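실내 공용 탁자의 꽃 장식 배치에 관한 연구
공간디자인 실습 최종 보고서

목차
1. 연구의 배경 및 목적
2. 연구 대상과 범위
3. 이론적 검토
4. 배치 조건의 설정
5. 탁자 위 배치
6. 평가 결과
7. 결론 및 향후 과제
부록. 평가 문항

1. 연구의 배경 및 목적

공용 공간의 탁자는 이용자가 가장 오래 머무는 가구임에도 그 위에 놓이는 장식물은 대체로 관리자의 개인적 판단에 맡겨져 있다. 본 조는 Fesholm 학습관의 휴게 공간 개선 과제를 수행하면서 탁자 장식에 관한 기준이 별도로 마련되어 있지 않음을 확인하였다. 기존 관리 지침은 탁자의 청소 주기와 의자 수량만을 규정하고 있었으며, 화병의 크기, 색, 위치에 대한 항목은 포함하지 않았다.

이에 본 연구는 흰색 탁자에 화병 하나를 놓는 단순한 조건을 설정하고, 화병의 위치와 꽃의 방향이 탁자의 사용성과 인상에 미치는 영향을 검토하는 것을 목적으로 한다. 연구 결과는 휴게 공간 관리 지침의 보완 자료로 제출할 예정이다.

2. 연구 대상과 범위

연구 대상은 직사각형 상판을 가진 흰색 탁자와 원통형 화병이며, 꽃은 붉은 튤립 한 종류로 제한하였다. 여러 종류의 꽃을 섞을 경우 색채에 대한 선호가 위치에 대한 판단을 가릴 우려가 있어 단일 종으로 통일하였다. 튤립의 수량은 열 송이로 고정하였다.

조명, 벽면 색채, 의자의 배열은 연구 범위에서 제외하였다. 꽃의 향기와 생화 유지 비용에 관한 사항 역시 다루지 않는다.

3. 이론적 검토

탁자 장식의 배치 방식은 크게 중앙형과 편심형으로 구분할 수 있다. 중앙형은 화병을 상판의 중심에 두어 모든 방향에서 유사한 모습을 보이게 하는 방식이다. 회의용 원탁이나 식탁에 널리 쓰이지만, 마주 앉은 사람의 시선을 가리고 상판의 넓은 면을 둘로 나누는 단점이 있다.

편심형은 화병을 한쪽으로 옮겨 나머지 면을 작업 공간으로 남기는 방식이다. 이 경우 시각적 무게가 한쪽으로 쏠리므로 화병의 색과 꽃의 방향을 함께 조정할 필요가 있다. 본 조의 예비 검토에서는 꽃이 탁자의 바깥쪽을 향할 때 빈 면이 더 넓게 느껴진다는 의견과, 반대로 꽃이 탁자 밖으로 달아나는 것처럼 보여 불안정하다는 의견이 함께 제시되었다. 두 의견의 차이는 평가 단계의 주요 쟁점이 되었다.

4. 배치 조건의 설정

4.1 화병
화병 후보는 Arnard의 유리 화병, Natitz의 백색 도기 화병, 그리고 세로 골이 있는 검은색 원통형 화병의 세 가지였다. 유리 화병은 줄기와 물이 그대로 드러나 평가자의 주의를 분산시켰고, 백색 화병은 흰 상판과 경계가 분명하지 않았다. 최종적으로 검은색 원통형 화병을 채택하였다. 무광의 어두운 표면은 상판과의 명도 차가 커서 위치를 비교하기에 적합하였다.

4.2 꽃
꽃은 봉오리가 닫힌 상태의 붉은 튤립으로 정하였다. 송이를 촘촘히 모아 하나의 덩어리로 읽히도록 하고, 잎은 제거하지 않았다. 잎을 모두 떼어 낸 시안도 검토하였으나 꽃다발의 윤곽이 지나치게 둥글어져 방향을 판단하기 어렵다는 이유로 제외하였다.

4.3 위치와 방향
위치는 중앙과 좌측의 두 수준으로, 꽃의 방향은 수직과 좌향의 두 수준으로 설정하였다. 상판에는 화병 이외의 소품을 두지 않는 것을 원칙으로 하였다. 받침과 탁자보도 사용하지 않았다.

5. 탁자 위 배치

네 가지 조합 가운데 중점적으로 검토한 것은 좌측 배치와 좌향 꽃다발의 조합이다. 화병을 상판의 왼편에 두고 튤립을 왼쪽으로 기울게 꽂으면 꽃송이가 화병의 입구를 벗어나 바깥으로 퍼지며, 아래쪽 송이는 늘어지는 형태가 된다.

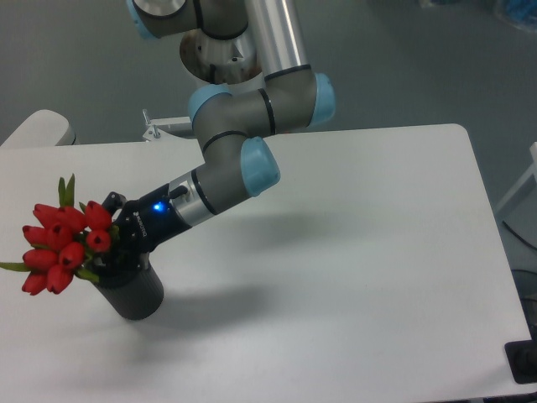

좌측 배치, 좌향 꽃다발. 검은색 원통형 화병과 붉은 튤립 열 송이

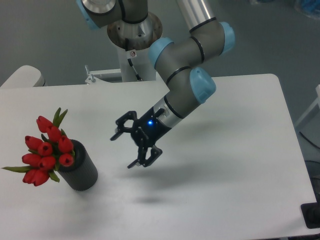
6. 평가 결과

6.1 평가 방법
평가는 February에 휴게 공간 이용자를 대상으로 설문 형식으로 진행하였으며, 유효 응답은 249건이다. 문항은 9개로 구성하였고, 각 문항은 5점 척도로 응답하도록 하였다. 응답자는 네 가지 조합을 무작위 순서로 살펴본 뒤 작업 공간의 충분성, 시선의 차단 정도, 전체적 안정감, 색채의 조화 등을 평가하였다.

6.2 위치에 따른 차이
작업 공간의 충분성 항목에서는 좌측 배치가 중앙 배치보다 높은 평가를 받았다. 자유 응답에서는 노트북과 교재를 함께 펼칠 수 있다는 점이 자주 언급되었다. 반면 네 명이 둘러앉는 상황을 가정한 문항에서는 중앙 배치에 대한 선호가 우세하였다. 화병이 한 사람의 자리에만 가까워지는 점을 불편하게 여긴 응답이 있었다.

6.3 방향에 따른 차이
꽃의 방향에 관한 평가는 위치에 비하여 분산이 컸다. 좌향 꽃다발은 자연스럽고 부드러운 인상을 준다는 평가와 정돈되지 않아 보인다는 평가로 나뉘었다. 특히 아래로 늘어진 송이에 대하여 시든 꽃으로 오인할 수 있다는 지적이 7건 접수되었다. 수직 꽃다발은 안정감 항목에서 고른 점수를 얻었으나 시선 차단 항목에서 낮게 평가되었다.

6.4 색채
붉은 꽃, 검은 화병, 흰 상판의 대비는 모든 조합에서 긍정적으로 평가되었다. 다만 휴식보다는 전시에 어울리는 배색이라는 의견이 있어, 휴게 공간에 적용할 때에는 채도가 낮은 꽃을 병행하여 검토할 필요가 있다.

7. 결론 및 향후 과제

본 연구의 범위에서는 개인 학습 용도의 탁자에 좌측 배치를, 여러 사람이 마주 앉는 탁자에 중앙 배치를 적용하는 것이 타당한 것으로 판단된다. 꽃의 방향은 단일한 기준을 제시하기 어려우며, 늘어진 송이의 수를 줄인 중간 형태의 시안을 추가로 평가할 필요가 있다.

연구의 한계로는 탁자와 화병을 각각 한 종류로 고정한 점, 오른쪽 배치를 조건에 포함하지 않은 점을 들 수 있다. 오른손잡이와 왼손잡이의 작업 공간 차이도 분석하지 못하였다. 후속 과제에서는 Brophy 열람실의 긴 탁자를 대상으로 화병 두 개를 두는 조건을 검토할 계획이다.

부록. 평가 문항

1) 탁자 위에 작업할 공간이 충분하다.
2) 마주 앉은 사람의 얼굴이 잘 보인다.
3) 화병의 위치가 안정적으로 느껴진다.
4) 꽃의 방향이 자연스럽다.
5) 꽃의 양이 화병의 크기에 적절하다.
6) 화병의 색이 탁자와 어울린다.
7) 꽃의 색이 공간의 용도에 적합하다.
8) 네 명이 함께 사용하기에 불편이 없다.
9) 이 배치를 휴게 공간에 적용하는 데 동의한다.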